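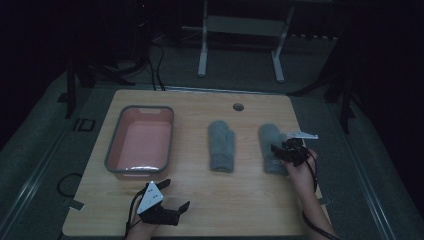 Oksana Vakulenko spends most of her working day with a gripper in each hand. She picks things up, moves them and puts them down again, and the recordings are used to train robot arms at Trutham, where she leads a team of 5.

"People expect a joystick," she said. "We used remote control until June. It was slow, and you could see the operator thinking. When you hold the grippers yourself, you move more like a person."

The current job involves a plastic basin and a pair of gray mittens. Vakulenko said soft items are harder to teach than boxes or cups.

"A cup has one shape. A mitten has a new shape each time you let go of it. You pinch a fold, and if the fold is too small, it slides out."

Her answer is to use both hands. One gripper holds and the other presses or pulls.
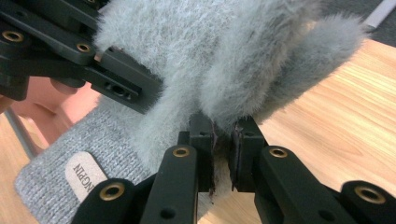
Two grippers on one piece: the lower one pinches a fold while the other presses from above.

The team wants 1000 demonstrations of each task. Bijan Moradi, who checks the recordings, said he throws out the ones where the operator hurries.

"If she jerks the cloth, the robot learns to jerk the cloth," Moradi said. "I'd take nearly any slow one over a fast one."

Failed grasps are a different matter. Moradi keeps those if the operator recovers and finishes the task.

Vakulenko said new operators need 4 days before their recordings are usable. Most of that time goes to learning how wide the fingers open. Her own wrists still get sore by the afternoon.

"I switch tasks after lunch," she said. "Something with less squeezing."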